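How to Clean a Desk Without Buying a Kit

I don't trust desk-cleaning kits. The Wanitz set has 17 pieces, and I used two of them. Most desks need a brush, a cloth and some patience.

Step 1. Clear everything off
Yes, everything. Guides that tell you to "work around" the monitor were written by people who sell wipes.

Step 2. Sweep before you wipe
Wet crumbs turn to paste. Use a hand brush and a small dustpan, and start at the back edge.
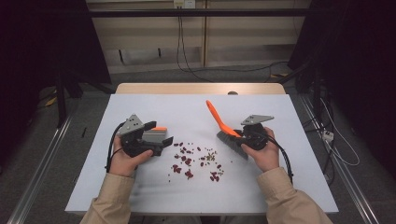

Hand brush and small dustpan over a white tabletop.

Short strokes work better than long ones. Grirex claims its bristles are "static charged" - I saw no difference from the cheap kind.

Step 3. Wipe with plain water
Add one drop of dish soap if there are coffee rings. Skip the sprays that promise 41 days of shine. Mine looked dull again by Monday.

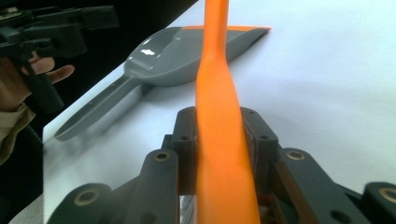 Step 4. Dry it, then put back less
Use an old T-shirt. Wait until the surface feels dry before you set paper on it. And leave the pen cup in a drawer for a week. If you never go looking for it, it can stay there.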